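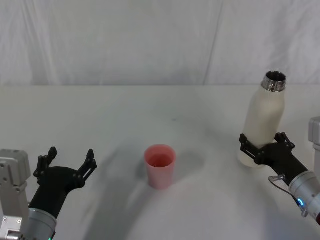
One pink cup, one white bottle, one white tabletop. I love how calm this is.

OK so I've wanted to do a thread about the pink cup for ages and today's the day. It's a plain plastic tumbler and it might be my favorite thing I've ever put on a table!

The color first. I keep calling it salmon, my friend Kyung-hwa Kang says it's closer to the inside of a grapefruit. Look down into it and the pink gets deeper and redder. I could stare into that thing all morning.

The shape is as simple as it gets. Wide at the rim, narrower at the base, straight sides in between. If you asked a little kid to draw a cup you'd get this cup.

White on white was Kyung-hwa's idea. I used to put everything on a dark wood table and wonder why my cups all looked gloomy. Then she lent me a white cloth to hang behind the table and wow. A color you'd walk right past in a store suddenly has the whole place to itself.

And yes, the cloth has creases. I own an iron. I like the creases! They give the back a bit of softness, and a perfectly flat white wall makes me feel like I'm at the dentist.

Shadows! I used to fight them and now I'm a fan. Look at the soft gray one going off to the right of the cup, and then that big curved one sweeping up from the lower left and bending around below it. A white table is never just white.

There's also one tiny dark speck toward the back of the table. I've wiped a lot of white tabletops in my life and I swear there is always a speck.

Some of you asked where to look for cups like this. Thrift stores, every time. The one in Avley has a plastics shelf by the back door and I never come home from there empty-handed. Bamport is good too but go early, the nice colors go fast.

Why plastic and not glass? I drop things. I once had a set of 8 glass tumblers and I'm down to 2, and one of those is chipped. Plastic bounces. It also takes color in a way glass doesn't — sort of milky and solid, like candy.

A tip if you do get old plastic cups: warm water, a little dish soap, soft sponge. Skip the scratchy side! Kamran Mazandarani taught me to use a paste of baking soda on tea stains, and it worked great on a yellow mug I'd nearly given up on.

On pairing: try one bright thing with one white thing. A white bottle, a white jug, whatever you've got. Leave a good wide gap between them. My first tries had 14 things crammed together and you couldn't see any of them.

I'm hoping to do a green one in February if I can find the right green. Not mint, more like a pea. If you have a pea green tumbler sitting in a cupboard, please show me, I want to see it — chips and all.

Also post your own favorite boring cup below! I'll be reading these all evening with tea.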